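**致：Zornera 小额制作资助项目组**
**项目：Pramov 家用扫边机器人（自制）**
**制作地点：自宅，部分加工在 Pristamden 共享工坊完成**
**日期：2021/7/19**

本期底盘和头部相机已装成一体，机器能在客厅自己走完一段墙边。清扫头还没有装，原因见第四节。进度比申请书里的计划慢，主要慢在打印件返工和门槛识别这两件事上。经费没有超。

## 一、本期完成的工作

### 1. 底盘

底盘换成了第二版。第一版用的是一整块亚克力板，电机座直接拧在板上，跑了几天之后螺丝孔边上出现细裂纹，转弯时能听到响声。第二版改成铝型材框加薄铝板，型材在 Pristamden 的切割机上下料，孔是用台钻打的。工坊的台钻夹头有一点偏摆，前两块板的孔位对不上，重新划线打了一遍，废料留着做相机支架的垫片了。

驱动方式没有变，还是两个带编码器的减速电机加一个后万向轮。万向轮换了一次。原来那只是硬塑料轮，过砖缝的时候整机会轻微一顿，陀螺仪的数据上能看到一个小尖峰。换成橡胶面的以后尖峰小了很多，代价是原地转弯的阻力变大，低速时偶尔转不到位。目前的处理是把低速转弯的最小输出调高一点，够用，但电机声音也大了一些。

电池放在底板正中偏后。申请书里画的位置是在前面，装上相机立柱之后发现整机前倾，急停时后轮会离地，所以往后挪了。走线也跟着改，主电源线现在从左侧型材的槽里走，外面用扎带固定，之后想换成卡扣。

### 2. 头部立柱和相机

立柱是一根方铝管，顶上装一个俯仰舵机，相机固定在舵机支架上。相机朝前下方看，视野的主体是地面和墙根。水平方向没有加舵机，转向完全靠底盘。

支架是打印件，前后改了三次。第一次壁太薄，舵机一动，图像跟着抖。第二次加厚了，但是螺母槽留得太紧，压进去时把槽壁撑裂。第三次才合适。这三次用掉的时间比设计整个立柱还长，下次应该先单独打一小块带螺母槽的试片。

相机标定做了两遍。第一遍的标定板是普通纸打印后贴在纸箱板上的，纸箱板受潮有点翘，标出来的结果在边缘偏差明显，墙根线到了图像两侧会弯。第二遍把图贴在一块平整的玻璃上重做，弯曲基本消失。以后的数据都以第二遍标定为准，第一遍期间采的图还保留着，单独放了一个目录，不参与训练。

### 3. 墙边识别

这一项是本期花时间最多的部分。

目标很简单：机器在相机图像里找到踢脚线和地砖相接的那条线，算出自己离墙的距离和角度，然后沿着墙走。家里的条件是白墙、白踢脚线、米色大块地砖，光照比较平。白踢脚线和白墙之间的分界很弱，踢脚线和地砖之间的分界清楚得多，所以算法只认下面这条边，上面那条边只用来做核对。

最早的做法是直接在图像里做边缘检测，再拟合直线。问题出在砖缝上。离墙不远的地方常有一道和墙平行的砖缝，方向和墙根线几乎一样，机器有时会把它当成墙根，然后离墙一整截地走过去，自己还认为贴得很好。后来加了颜色判断：候选线的上方必须是偏白的一条窄带，下方必须是地砖颜色。加上这条之后，平行砖缝的误认大部分没有了。

剩下的误认集中在两种情况。一种是傍晚开灯之后，灯光在墙角留下一条软边的影子，影子比墙根线还要明显。另一种是地砖本身花纹比较重的地方，深浅斑块连在一起，看起来像一段断开的线。前一种通过限制线的宽度解决了一部分，后一种现在靠前后多张图取一致来压，代价是反应慢半拍，所以墙边行走的速度暂时不敢提。

后来改用一个很小的分割网络，把图像分成四类：地面、踢脚线和墙、门框和门槛、其他。标注由本人完成，第一批一共 200 张，全部是在家里拍的，白天和晚上都有。标注的时候有几处标准反复改过，例如踢脚线在墙角转过去的那一小段算不算墙，黑色门框下面沿地面的那条深色边算门框还是算地面。最后定的规则是：墙角转过去的部分算墙；沿地面的深色边一律算门框和门槛，因为机器现阶段不应该过去。

网络在机载的小板子上能跑，速度刚好够走墙边用。边缘检测没有删，两种结果放在一起比，差得太多时机器就停下来。这个设计比较保守，停得偏多，后面会再调。

### 4. 墙角与门框

墙角分内角和外角。内角容易，前面又出现一面墙，距离近了就转。外角麻烦，墙在前方忽然没有了，墙根线变短，机器得知道自己是走到了墙的尽头，还要留出转弯的余量。

现在外角的办法是看墙根线的端点。端点一旦稳定出现，就按端点的位置提前估一个转弯点，走到之后再转。测试时发现，如果离墙太近，端点会先从视野里出去，之后一小段路只能靠编码器推算。推算的误差在平地上可以接受。为了稳妥，沿墙距离从原来的设定往外放了一点，清扫头以后要相应做长，这会影响第四节里的设计。

门框的处理是遇到就停，后退，再转开。家里的门框和隔断多是黑色的窄边，颜色和墙差别大，识别本身不难。难的是玻璃。机器从玻璃或者门洞里看见另一侧的木色表面，有时会归到地面那一类，认为前面还有路。把带有这种画面的图补进训练集以后好了一些，但还没有到可以放手的程度，因此在底盘前沿加了一条机械碰撞条，碰到就断电机。碰撞条是一根弹簧钢片加两个微动开关，结构简单，装上之后没有再动过。

## 二、测试情况

测试都在家里做，场地是客厅到过道的一段墙边，包含外角和一处黑色门框。每次测试的流程是：机器放在起点，离墙一段距离，角度随意；启动后自己找墙、贴墙、走到外角、转过去，遇到门框后停下并后退。中间有人用手扶、用脚挡或者按急停，都记为失败。

用目前这一版程序正式记录的测试共 13 次，其中 3 次失败。失败的情况如下：

- 一次在外角处转早了，右轮挡板蹭到墙角。查日志是墙根线端点抖动，转弯点估早了。
- 一次把墙边一块颜色较深的地砖斑当成障碍，停住没有再走。
- 一次是松动的相机插头导致图像中断，程序按设计停机。插头已加热熔胶固定。

前两次属于识别问题，会继续处理。第三次属于装配问题，算已解决，但保留在记录里。

这个次数不多，只能说明基本流程能走通，不能当作可靠性数据。申请书里承诺的可靠性测试放在清扫头装好之后做，场地也会换到 Pristamden 的公共区一起测。那边是水泥地，没有踢脚线，预计现在的识别方法要改。

## 三、经费使用

本期支出共 2249 元，全部为材料、电子件和工坊加工时费，没有人工费用。各项票据和截图已按要求整理，随报告一同提交。几点说明：

1. 申请书里没有列橡胶万向轮和备用电机驱动板。驱动板是因为第一块接线时电源接反烧掉了，责任在本人，后续接线已改用带防呆的接头。
2. 打印耗材比预计多，原因是相机支架返工。
3. 工坊加工时费比预计少。铝型材切割在一次预约里全部做完了，原计划分开做。
4. 亚克力板已购入但不再使用，打算裁成电子仓的盖板。

剩余额度按现在的清单足够做完清扫头和外壳。如果水泥地环境需要加一个测距模块，会从外壳的预算里挪，外壳做得简单一些。挪用之前会先发邮件说明，等项目组同意再买。

## 四、未完成与延期

**清扫头。** 原计划本期装上，没有做到。图纸画完了，一侧的滚刷支架也打印出来，但沿墙距离放宽以后，原来的伸出长度够不到墙根，需要重画。现在有两种方案。第一种是把支架直接加长，结构简单，转外角时容易刮墙。第二种是做成带弹簧的摆臂，平时外伸，碰到墙能缩回来，多一个转轴和一根弹簧，零件多但更稳。倾向第二种，先用硬纸板和现成合页做一个样子试行程，再打印。

**外壳。** 未开始。目前电子仓是敞开的，测试前要检查一遍有没有线头露在外面。

**充电座。** 申请书里列为可选项。以目前的进度看，本次资助周期内大概做不了，建议从交付内容里去掉，把时间留给清扫头和测试。请项目组给一个意见。

**自动建图。** 申请书写的是“具备简单地图”。现在机器只记自己走过的轨迹，没有真正的地图。轨迹回放已经可以看出墙的形状，走得远了会慢慢歪。打算利用外角和门框作为固定点，把歪掉的轨迹拉回来，这部分只写了离线脚本，还没有放到机器上。

## 五、遇到的问题与处理

**供电。** 机载小板和电机共用一块电池，电机起步时电压会往下掉，小板重启过几次。现在给小板单独加了稳压模块，并在电机侧并了电容，之后没有再重启。稳压模块发热，装在铝板上散热，摸上去能放住手。

**地砖反光。** 申请阶段担心过地砖反光影响识别，实际在白天漫射光下影响很小。晚上开筒灯时，砖面上会有亮斑，位置随机器移动而移动，网络有时把亮斑归到“其他”。目前晚上测试前把正上方的灯关掉，只留远处的灯。这是临时办法，最终还是要补数据。

**噪声。** 住宅楼内晚上不适合长时间跑电机，测试时间集中在白天。工作日白天又不在家，所以有效测试时间比计划少。下一阶段如果工坊能预约到公共区的时段，会把长时间测试放过去。

**与 Cocco 底层程序的兼容。** 电机控制沿用了本人以前写的 Cocco 程序，当初是给一辆遥控小车用的，没有考虑编码器丢脉冲的情况。这次加了简单的检查，两侧轮子的读数差别不合理时降速并报警。代码里还有一些旧的小车参数没有清掉，已列入清单。

**数据备份。** 中途有一次存储卡读不出来，丢了一天的测试录像，日志因为每次结束后自动传到电脑，没有受影响。现在录像也改为测试结束后自动上传。

## 六、下一阶段安排

按先后顺序：

1. 清扫头摆臂的纸板样机，确定伸出长度和弹簧力度。
2. 外角端点抖动的处理。打算对端点位置做滤波，同时要求墙根线和编码器推算的位置对得上才允许转弯。
3. 补充晚间灯光和玻璃隔断附近的图像，重新训练分割网络。
4. 摆臂正式件打印和装配，带清扫头重复第二节的测试流程。
5. 到 Pristamden 的水泥地环境测试，确认需不需要加测距模块。
6. 外壳，以及清理旧代码。

最终报告的时间仍按 12 月不变。如果充电座确定不做，时间上是够的；如果项目组希望保留充电座，需要重新商量交付内容的先后。

## 七、需要项目组确认的事项

- 充电座是否可以从交付内容中去掉。
- 外壳预算挪作测距模块，是发邮件说明即可，还是要填变更表。
- 代码和图纸的公开时间。申请书写的是结项时公开，目前底盘图纸已经稳定，可以提前放出来，如果没有限制，准备先放底盘和碰撞条的部分。
- 结项演示在家里做并录像提交，还是需要把机器带到现场。如果带到现场，请提前告知地面材质、墙边有没有踢脚线以及门槛情况，这几项对沿墙行走影响最大。

## 八、补充：沿墙参数的现状

沿墙行走的参数目前按这套瓷砖地面、白色踢脚线的环境调好，相机俯仰角固定，行走时不再改动。起步时先原地停一小段时间，等墙根线连续稳定后再动。贴墙过程中如果踢脚线下沿丢失，先减速，仍找不到就停。遇到黑色门框和沿地面的深色边，不尝试越过。靠墙那一排砖上颜色不均匀的地方仍会造成偶尔的误停，下一轮补数据时会专门覆盖，调整后的参数表和日志放在下次报告的附件里一并提交。

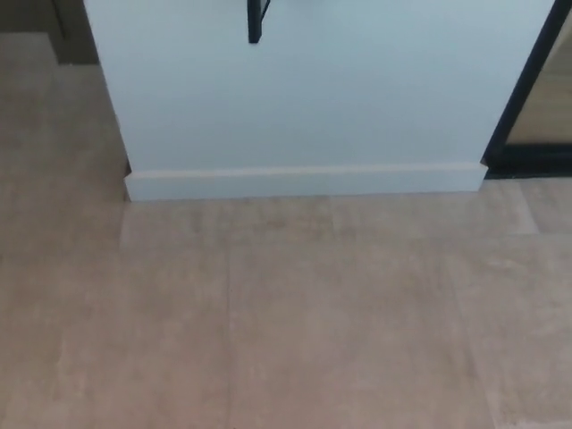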